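Speckled top, printed walls: seal the join or leave it?
Home and Hobby > Worktops, tables and surfaces
Page 1 of 1

tuva_magnusson
Posts: 61

I've got a beige speckled top with printed panels standing up round it, the blue circuit-board pattern. The top is a Callero offcut and the prints came from Derkano in April. I'm happy with both but I can't decide what to do where they meet. At the moment the panels just stand there and I can lift them out.

Options as I see them are clear silicone, a thin trim, or leave it alone. Crumbs of eraser and bits of paper get down the side and I have to take the panel off to clean. The depth is 558 mm, if that matters for trim lengths.
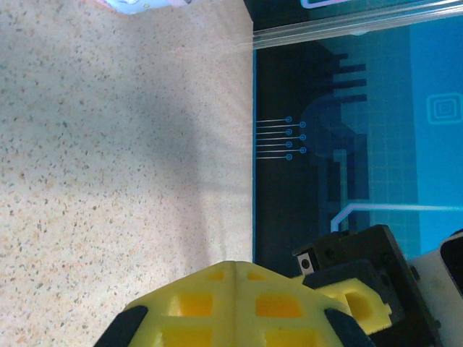
Where the top meets the blue print, with the clear strip along the panel.

Joar S
Posts: 1,203

Leave it. Once you silicone a printed panel you're stuck with it, and when you do pull it off the ink comes with it. I did that to one from Stenditholm and had to bin it.

For the crumbs, a soft paintbrush kept in a drawer does the job.

kerstin_o
Posts: 558

Disagree with Joar. A low-modulus clear silicone in a thin bead comes off with a plastic scraper if you take your time. Mask both sides, run it, smooth it, pull the tape while it's still soft. I've had the same bead in for three years in a sewing corner and it gets wiped most days.

What I wouldn't do is a stuck-on trim. The adhesive ones lift at the ends.

Joar S

What was your panel though? Mine was print on the front face with nothing over it. If yours is printed behind clear plastic then of course it scrapes off clean.

kerstin_o

Printed behind, yes. Fair enough, that does make a difference. Tuva needs to say which hers is.

tuva_magnusson

Front face, I think. I can feel a slight drag with a fingernail. So silicone is probably out.

While I'm here, I also keep a few small card boxes on the top for bits, mostly for the pictures on them. Bunny, clouds, big purple bow. They mark easily. Is it worth covering them with something?

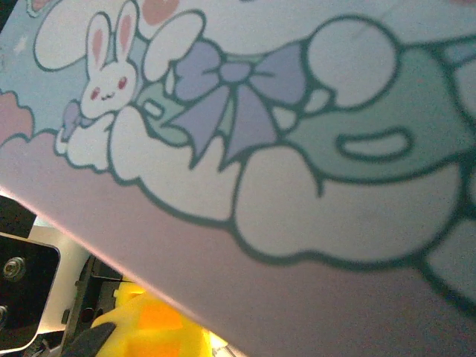

diep_luong
Posts: 10

What's the best way to get a price sticker off a printed card box without tearing the print?

kerstin_o

Warm it with a hairdryer on low for half a minute, then peel it back flat against itself, slowly. If there's glue left, roll it off with a clean eraser. Keep white spirit away from card, it leaves a stain that doesn't dry out.

diep_luong

Thanks, will try that tonight. I've been picking at one with a thumbnail and made a mess of the corner.

cirilo_c
Posts: 203

On covering them, I use the clear book film that schools use. It's fiddly at the corners and you get one go at it. On a small box it takes me nearly 10 minutes. It does take the shine up a bit, so if you like the flat look of the card you might not want it.

Joar S

I'd not cover them at all. They're card boxes. Put the things you handle a lot in a plastic tub and keep the nice boxes at the back.

cirilo_c

She's asking how to keep them clean, and a film does that. The back of a table gets just as dusty as the front.

Can I also say I find that blue very busy next to the speckle? I had a patterned backing behind my bench and lost small screws against it all the time. I went to plain white in the end. Your table, obviously.

tuva_magnusson

I don't mind busy. The walls are there for me to look at, and small parts go on the beige. Dark ones show up well enough on it. Little pale things I do have to hunt for.

Boxes at the back is more or less what I do already.

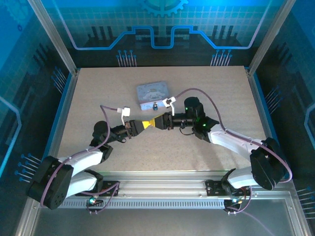
The table between its printed walls, with the small cartoon box towards the back.

kerstin_o

That helps. With walls that size I'd go for a loose foam cord, the sort sold for draughts. Push it down along the bottom with a blunt knife. It keeps the crumbs out and lifts out when you want the panel off. Eklund sells it by the metre in white and grey, and 4 mm would be my guess, but measure first.

Joar S

No objection to that. Grey, not white. White looks filthy in a month.

tuva_magnusson

Ordered three metres of the grey. I'll leave the boxes as they are for now and maybe try the film on the one that's already scuffed.

diep_luong

Hairdryer worked on the sticker. A bit of glue left on the corner I'd already picked at, but the rest came up fine.

cirilo_c

Which film are you getting, Tuva? Avoid the very thin stuff, it creases as soon as you look at it.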